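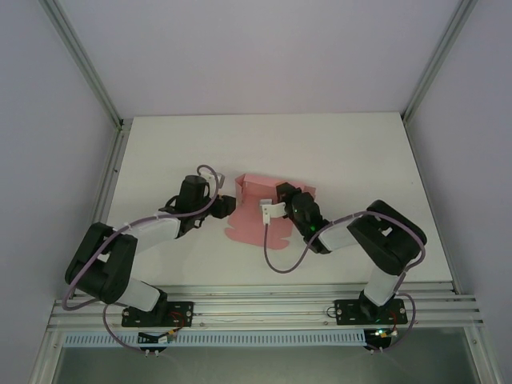
Long Room Workshop, Natural Dye Group
Notebook, January, started 10.40

Madder again! The second pot from the Stokerari roots, and I'm so pleased with it that I'm writing this up before lunch with orange thumbs.

Soaked the chopped root overnight in rainwater from the butt, then poured that first water off into a jar (kept it, marked "first water", it's a brownish yellow and might do for the cotton scraps). Fresh water on the roots, a spoonful of chalk, and up to heat very slowly. Last time I let the pot get away from me and we had brick brown on everything. This time I stood over it with the thermometer and didn't let it go over 60. Dull work, but look at the skeins on the rack by the sink. Proper red, with a bit of coral where the light catches it.

Wool used: the Koltine two-ply, 529 g dry weight, weighed before scouring. Alum at the usual strength, cream of tartar left out. I still think the tartar was pushing us towards orange, though I changed the heat as well, so I can't claim it proves anything. Somebody please run one with tartar at the low temperature so we can compare.

Skeins went in damp. 7 in the big pot, which is as many as it will take without crowding. The two at the bottom have a paler band where the ties were too tight. My fault, I used the short ties. Figure of eight and loose from now on, and use the undyed cotton, the green stuff bleeds.

11.55. Put a small skein through the leftover liquor and got the loveliest apricot. Then another, paler again, like the inside of a shell. I could have gone on all day. Liquor is in the lidded bucket under the bench if anyone wants it, but it'll start to smell by the end of the week.

Iron dip on a short length of the red: 2 minutes, straight out, rinsed. Went to a deep plum, much better than I'd hoped. Handle still soft. Pinned to the page opposite with the others, please don't pull it off to look at the back, the pin is already rusting into the paper.

Things for next time
- pH strips nearly gone, 23 left in the tub
- the Latix gloves split at the thumb again, go up a size
- bigger sieve, or a muslin bag for the roots. I was picking bits out of the wool for ages
- try the tap water against the rainwater, same batch of root

Light test strips are in the south window, half covered with card. I've marked the card edge in pencil so it can go back in the same place if it gets knocked. Weld strip from the autumn is holding up very well. The beetroot has gone, as expected, but it was a beautiful pink for an afternoon!

15.20. Rinsed the lot until the water ran nearly clear and hung them over the bath. Keep them off the radiator. Weld tomorrow, if the alum arrives.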